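Review: The Ferryman's Ledger: Letters and Tolls at a Medieval River Crossing, by Anwara Nanayakkara. Nodel Press.
Reviewed by Tharindu Wickramasinghe
July 12, 2018

Nanayakkara's book grew out of a doctoral thesis on the priory of Hestport, and it still has the shape of one. There are six chapters, a long appendix of transcribed documents and a glossary. Her subject is a single manuscript, the account roll kept by the priory's ferry wardens, and the letters that were sewn into it at some later point. She argues that the wardens, who were lay brothers with little Latin, developed their own way of writing about travellers, and that this way of writing owes more to the sermon than to the account book.

The first two chapters set out the manuscript and its history. Readers who know Johannes Zwane's catalogue will find a good deal of this familiar, though Nanayakkara corrects his foliation in several places and disagrees with him on the number of hands. He saw two. She sees at least four, and the plates support her for the first half of the roll. I was less sure about the second half, where the ink is faint and the reproductions are small.
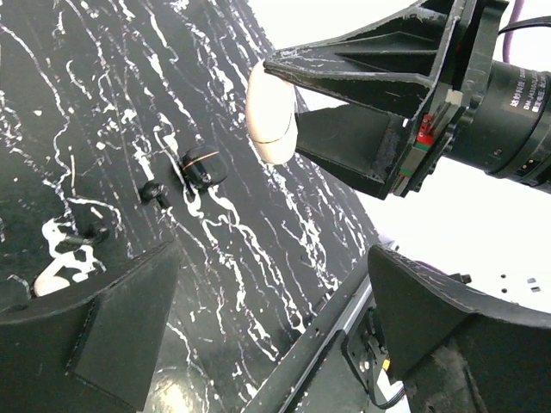 White veining on a black surface.

Chapter 3 is the strongest. It takes the 51 entries in which a warden records something a passenger said and compares them with the preaching collections owned by the priory. Some of the parallels are close enough to settle the matter. The entry for the widow who paid in eggs, for instance, follows a well-known exemplum almost phrase by phrase, and Nanayakkara is right to ask whether the widow ever existed. She is careful here and does not claim that all the entries are borrowed.

Chapter 4, on the sewn letters, is harder going. The argument depends on the order in which they were attached, and the reader has to keep turning to a table on page 55 to follow it. A diagram would have helped. There is also a long dispute with Kavinda Weerasinghe over the dating of the third letter, which could have been a footnote. Weerasinghe's earlier date rests on a watermark, Nanayakkara's later one on the forms of address, and neither has quite enough to go on.
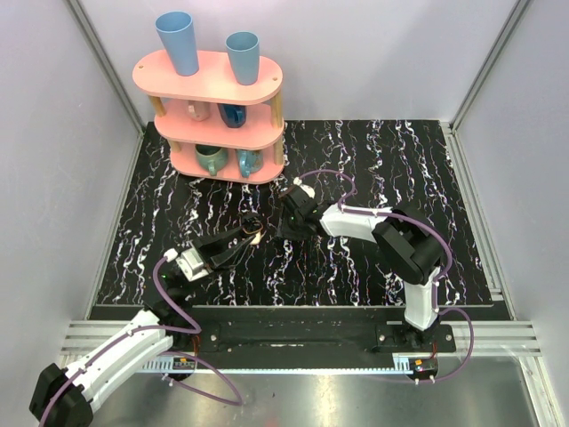 Cups and mugs on a three-tier shelf.

The remaining chapters look outward, to the ferry rolls of other houses and to the figure of the ferryman in vernacular verse. These are useful but thin. The comparison with the roll at Trulel takes up only a few pages, although that roll is longer and better preserved, and the verse chapter passes quickly over texts that deserve more room. I would gladly have traded the glossary for another 50 pages on this material.

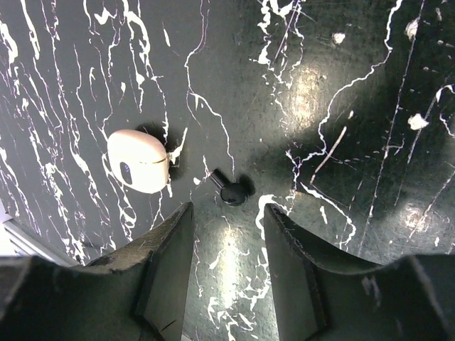 The translations in the appendix are new and they read well. Nanayakkara keeps the wardens' short sentences and does not smooth over their mistakes. Her note on the phrase she renders as "the closed shell and the dark seed" is a good sample of her method. Earlier editors took it as a figure for the soul and the body, but she points out that the two things are never joined in the text and simply lie near each other, much as a shut white earbud case and a single black earbud might on a patterned counter. The warden may only have been listing what was left in the boat. It is a modest reading and I think a correct one.

The production is mostly good. The paper is heavy, the margins are generous and the notes are at the foot of the page where they belong. The index is poor – "tolls" has one entry and "bridges" has none – and I noticed a few slips in the Latin, mainly in the quotations in chapter 5. The bibliography omits Mahmoud Fahmy's article on lay literacy, an odd gap given how often his terms are used in the text.

Specialists in monastic record keeping will want this book, and chapter 3 could be set for senior undergraduates without much preparation. Libraries that already hold Zwane's catalogue should shelve the two together.

Recent reviews
Mahmoud Fahmy, Reading Without Latin
Kavinda Weerasinghe, Paper and Its Makers
The Fakir in Medieval Travel Writing
Four New Editions of Monastic Letters
Books received, September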